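Harahap Hall

Harahap Hall is a multipurpose hall in the Palendale district of Wimham. It consists of a single double-height room with a vaulted ceiling and a mezzanine loft along one side. The building is let for workshops, classes and practical sessions that need open floor space and movable furniture.

History

The hall was built as a storage building for the Gisura paper works and stood unused for several years after the works closed. Conversion plans were drawn up by the architect Gilang Manurung, who kept the outer walls and replaced the roof. The loft was added during the same conversion. It was first planned as a full upper floor, but the plan was changed to keep daylight from the windows reaching the middle of the room.

Structure

The ceiling over the main room is a white vault made of curved panels, with round lights recessed into it. A white pipe runs along the edge of the ceiling above the windows. A projector is fixed to the ceiling on brackets, which keeps the floor clear of stands and cables.

The loft has white walls and is edged by a black metal railing with horizontal bars and vertical posts. The area beneath it has a lower ceiling with exposed white beams and is lit by fluorescent strip fixtures — these are switched separately from the lights in the vault. A square white pillar stands under the loft. The loft was designed for a load of 4000 kilograms and is limited to 10 people at a time.

Use

The floor is cleared at the end of each booking. Most groups work at small tables, which can be moved by one or two people and are placed according to the activity. Cloths are used on the tables for sorting, folding and other light handwork. The hall is licensed for 70 people, with a lower limit of 8 tables when the room is arranged for group work.

Heavy furniture is stored under the loft and may not be carried up the stairs. Sound travels easily between the two levels, and the loft is generally not booked separately from the main floor.

The booking terms were last revised on 2022-06-28. The revision removed the separate evening rate and set a fixed fee for use of the projector. 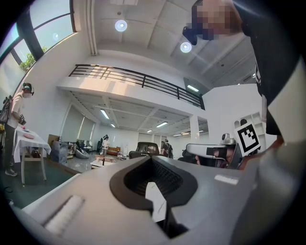
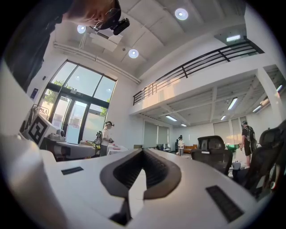

Harahap Hall in use. First picture: a small table covered with a white cloth. Second picture: the vaulted ceiling and the loft railing.

See also: Mezzanine; Barrel vault; Adaptive reuse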